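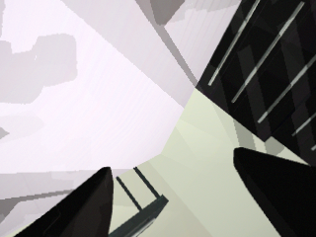
Pale pink, pale green, and a corner of black.

The demon came up through the floor of the bookstore at the exact moment Snežana Begović reached the kissing scene, and she was so annoyed that she finished the paragraph before she looked up.

It was a really good kissing scene! She had been waiting for it through 990 pages of sideways glances, and if some creature from the underworld wanted her attention, he could wait his turn like the customers did.

"Excuse me," said the demon.

"One second," said Snežana.

He waited. When she finally put her thumb in the book to hold her place, she found him standing in Cookbooks with his hands folded, tall and red and horned, with smoke rising politely off his shoulders. He wore a gray vest with a name stitched on it. Zatum, it said.

"I'm here about the series," he said.

"Which series?"

He pointed at the book in her hand, and his finger shook a little. It was The Brides of Plokia, volume two, the one where the witch Brultus (yes, a witch named Brultus, her mother had wanted a boy) is promised to the Prince of Ashes and falls for his jailer instead. Snežana had read it four times. She had pressed it on her sister, her dentist, and a man who had only come in to ask for change for the parking meter.

"We have volume one down there," Zatum said. "Only the one. It came with a sinner. It's been passed around so much that the cover is gone and somebody has eaten the map. And it ends with her on the bridge! With the knife! There are 1,445 of us in my division and we've been arguing about that knife for eleven years."

Snežana put a hand over her heart. She knew that bridge. She had stayed up until four in the morning because of that bridge.

"Oh, you poor thing," she said. "You don't know about the jailer."

"What jailer?"

"Sit down," said Snežana.

He sat on the step stool, which began to smolder, so she moved him to the radiator. Then she went to the back room and shouted for Jinfeng Du, who owned the store and was doing the returns with his headphones on.

"There's a demon out front who hasn't gotten to the jailer!"

Jinfeng took off the headphones. "He hasn't gotten to the jailer?"

They made tea. Zatum drank his at a full boil, straight from the kettle, while Jinfeng told him as much as he could without ruining anything, and that was hard, because Jinfeng loved the jailer more than anyone and kept having to clap a hand over his own mouth. Snežana did the voices. By the time they reached the flooded chapel, Zatum was gripping the radiator so tightly that he left dents in it.

"Stop," he said. "Please. I want to read it myself."

"Of course you do," said Snežana.

"I can pay." He reached into the vest and laid a coin on the counter. It was hot enough to leave a ring in the wood, and it had a face on it that kept looking around. "Or there's the usual arrangement. Wealth, long life, the downfall of an enemy."

Jinfeng looked at Snežana. They both thought about Zupan, who ran the big store across the square and had once told a whole room of people that the Plokia books were for those who moved their lips when they read.

"How much of a downfall?" said Jinfeng.

"We could do boils."

It was tempting. Snežana would admit that for the rest of her life. But she had a better idea, and it made her so happy that she had to walk in a little circle before she could say it.

"Send him volume one," she said. "Leave it by his bed. And tear out the last chapter."

Zatum stared at her with enormous respect. "We don't even do that to murderers," he said.

He left with 100 copies of volume two in a wheelbarrow Jinfeng found in the yard, and he was already reading as the floor opened. He walked straight into the edge of the hole, said sorry to it, and went down with his nose in the first page.

Zupan came in nine days later. He hadn't shaved. He stood in front of the counter with his coat buttoned wrong, turned his hat around in his hands, and asked very quietly what happened on the bridge.

Snežana held up one finger. She was almost at the kissing scene again.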